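Speaker notes, Saturday talk, 25 May 2019
Working title: What I Learned Feeding a Sourdough Starter for Way Too Long

(Slow down at the start. Last time I did the first ten minutes in four.)

Hi everybody, thanks for coming in on a day this nice. I'm going to talk about sourdough at home, and mostly about the boring middle part, the part between "I mixed flour and water in a jar" and "I have a loaf." Show of hands, who has a starter going right now? And who had one and let it die? Okay, good, you're my people.

I started mine in January in our kitchen in Studby, which is a terrible month to do it. The house was cold, the flour was cold, and I was following a book that kept saying "by day five it will double." Day five came and went. Mine just sat there smelling like nail polish remover. I nearly dumped it!

So, first point. Ignore the day count and watch the jar. Put a rubber band at the level where you left it and come back later. If it climbs past the band, it's alive. A cold kitchen will stretch everything out, and your starter doesn't own a calendar.

(Pass the jar around now. Tell them to keep the lid ON.)

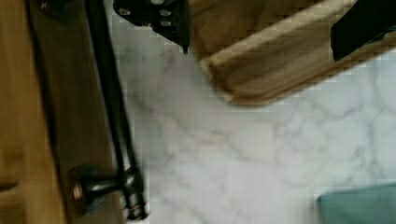

Second point is temperature, and I'll be a little bossy about it. I keep my dough at 77 degrees when I can manage it. That's in the oven with only the light on, door cracked open with a spoon. If you get one thing from me this morning, get a cheap thermometer and stick it in the dough. The air in the room will tell you lies.

Flour. People always ask. I've baked with Claeys bread flour for most of the year and I like it a lot, and I've used Brallum whole wheat for feeding the starter. Would you taste the difference in the finished loaf? Maybe, if you ate them side by side. I wouldn't drive across town for either one.

Now the recipe on the handout. It's 500 grams of flour, and please weigh it, I beg you. Cups are how I made a brick last winter. Start with 300 grams of water, mix, wait half an hour, and then add more a splash at a time until it feels soft and a bit tacky. Written recipes love a wet dough and beginners hate one — there's no shame in going drier while you're learning to shape.

(Skip the part on rye if we're past the half hour.)

Okay, slicing and keeping. Let it cool. I know. I KNOW. But cut it hot and the inside goes gummy, and then you'll email me saying it was underbaked. Once it's cold I slice the whole thing, freeze it flat in a bag, and toast straight from frozen.

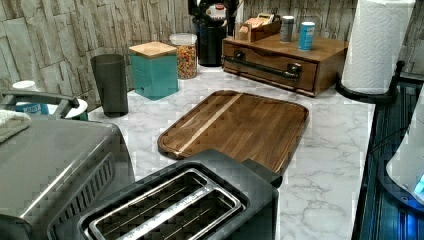

Somebody in the Mornine group said after the last talk that freezing ruins the crust, and that a good loaf should just sit cut side down on the board until it's gone. Fair enough, if your family eats that fast! Ours doesn't, so by Wednesday I'm looking at half a loaf gone hard. I told them I'd try it their way for a month and I did. We ate a lot of breadcrumbs.

Discard, quickly. Pancakes, crackers, the waffles on the back of the handout. Or keep a smaller starter and you'll have less to get rid of.

(Questions. Repeat each one so the back row can hear. Starter jars to give away are on the side table, bring tape for labels.)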